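5. Recording plate placement episodes with two views

Witudard Recording Kit, user guide for research sites
Section revised by Cheng-en Tse, 4th May

Section 5 covers episodes in which the arm handles plates at a floor-level rack and both the wrist camera and the fixed camera are recorded. Finish the hand-eye calibration in Section 4 first. The procedure assumes recorder version 13 or later.

5.1 Before you start

1. Set the rack on the floor with its long side parallel to the wall.
2. Mark the position of both ends of the rack on the floor with tape. Remove the tape before recording.
3. Open the Itimik recorder and load the task file for the session.
4. Check that both camera streams show a live picture and that their clocks agree. If the offset shown in the status bar is greater than 5 ms, stop and repeat the clock sync.
5. Run the arm to the home pose. The arm must be completely outside the fixed view.

CAUTION: Keep hands and feet clear of the work area whenever the drive light is on. The arm works close to the floor and can trap a foot against the wall.

5.2 Setting the wrist camera

1. Open the gripper fully.
2. Adjust the camera mount until both fingertips appear in the live picture, with open floor between them.
3. Tighten the mount screws and close the gripper once. Neither finger may touch the camera body.
4. Lock exposure and white balance. Do not use automatic exposure. It changes the floor tone between frames and the Bach baseline was trained without it.

Note: A plate passing near the wrist camera can fill a large part of the picture and will often blur. Leave these frames in the episode. Earlier releases dropped frames below a sharpness limit, which left gaps in the action stream during the fastest part of the transfer. The filter was removed in February and must stay off.

5.3 Setting the fixed camera

1. Aim the camera so that the full length of the rack is in view, with wall above it and floor in front.
2. Save one reference still with the rack empty.
3. Save one reference still with the plates in their goal slots. The grader uses this still to find the slot regions.
4. Do not move the camera for the rest of the session. If it is bumped, save both reference stills again and start a new session number.

5.4 Recording

1. Place the plates in the start positions given by the task file.
2. Press Record and wait for the tone.
3. Perform the transfer by teleoperation. Keep a steady speed and avoid stopping over the rack.
4. Release the plate, raise the gripper and return to the home pose.
5. Press Stop. Mark the episode as success, partial or failure.
6. Repeat until the session holds 50 episodes.

A plate that leans in its slot counts as a success if it stands without support from the gripper. A plate that rests on top of the prongs counts as partial. Do not correct a plate by hand before pressing Stop.

5.5 Checking the two views

Open one episode from each session in the viewer and step through it. Confirm the following:

- Both fingertips stay in the wrist picture when the gripper is open.
- The plates can be told apart by color in the fixed view at the goal position.
- The time stamps of both streams rise without a break.

The wrist view and the fixed view serve different labels. Contact and release are marked from the wrist stream. Slot number and final pose are marked from the fixed stream. In the Huslow trial, which used 244 episodes, Tsung-han Siu labeled release times from each stream separately. The fixed stream gave later times whenever the fingers were hidden behind a plate. Use the wrist stream for release even when the picture is blurred, and flag the label as low confidence.
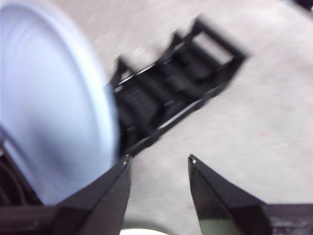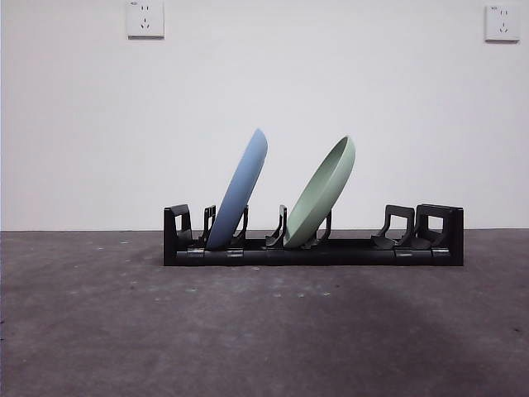

Figure 5-2. First: wrist camera, both fingertips in view, motion blur on the pale round object at left. Second: fixed camera, blue plate and green plate upright in the rack.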